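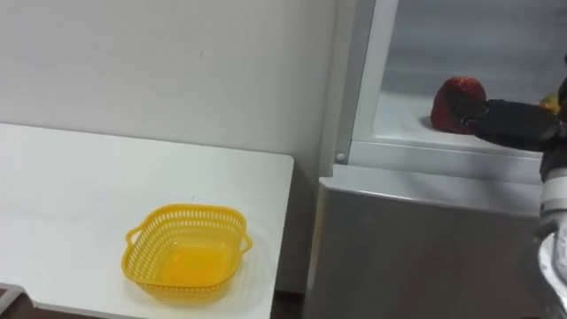

Fig. 1. Basket empty on the table, fridge open, apple.

Household Food Storage, unit 2: emptying and sorting the fridge
Min-kyu Kang, room 305, Motodley building
Notes to go with the practical, read before you come in

Set up first. Table clear, wiped, right next to the fridge so the door can swing. Basket on the table before the door opens, not after. Every term people open the fridge, stand there, then go looking for something to put things in, and the cold air is all over the floor by then.

Basket type. Slotted sides are good for whole fruit and veg, air gets through. Fig. 1 has the kind I mean, yellow plastic, open top, a loop handle each side. Not for anything that leaks. Leaky stuff goes on a tray. Don't pile it past the rim, bottom layer bruises.

Order of work
Whole fruit and veg out first, into the basket.
Then bags and boxes, labels facing you.
Jars last, they can wait in the door.
Raw meat stays where it is, bottom shelf, until you have a clean tray ready. Wash hands after, then carry on.

One item at a time for the fruit. Pick up, turn it over, look at the underside, set down. Apples: press near the stem with a thumb. Firm = keep. A small bruise = use this week, cut it out. Brown and wet, or mold = compost. Apples give off ethylene, which ripens (and then over-ripens) whatever is close by, so they get their own drawer or bag when they go back. Lettuce and carrots well away from them, carrots can go bitter.
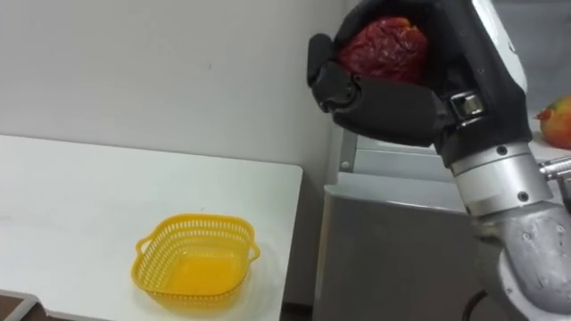
Fig. 2. Red, glossy, wrinkled. Pepper or soft fruit? Wrinkles get discussed in class.

Wrinkled skin
Mostly water loss. The inside shrinks a little, skin doesn't, so it folds. A wrinkled bell pepper with no slime, no mold and a normal smell is fine cooked. Soup, sauce, roasted. Not great raw, the crunch is gone. Shine tells you very little by itself, plenty of old peppers are still shiny. Feel it.

Throw out if: slimy patches, fuzzy growth, sour smell, liquid pooling inside. For soft produce don't cut round the mold, the whole thing goes. (Firm stuff like carrots and cabbage you can cut well clear of the spot. We did this in the last unit, see the sheet.)

A color and a wrinkle won't always tell you what you've got, so if you can't name it from a photo, write "red item, unsure" on the log and not a guess. I mark down guesses.

Wiping
Shelves out one at a time, warm soapy water, rinse, dry. Cold glass shelf + hot water can crack, let it stand a bit first. Dry properly, damp drawers are where the next lot of mold starts. Door seal too, fold it back and get the crumbs.

Putting back
Oldest at the front. Drawers: things that wilt in the high humidity one, apples and other fruit in teh low one. Leave gaps, a packed fridge doesn't cool evenly. Thermometer on the middle shelf, 40 F or under, read it again at the end of the session.

Log sheet
Four columns: item, condition, keep / use soon / out, your initials. The spare copies are in the Somboon folder by the sink. Hand in before you leave, and empty the compost tub if its full.

Next unit: freezer, labels, why everything in there ends up unnamed. Bring a marker.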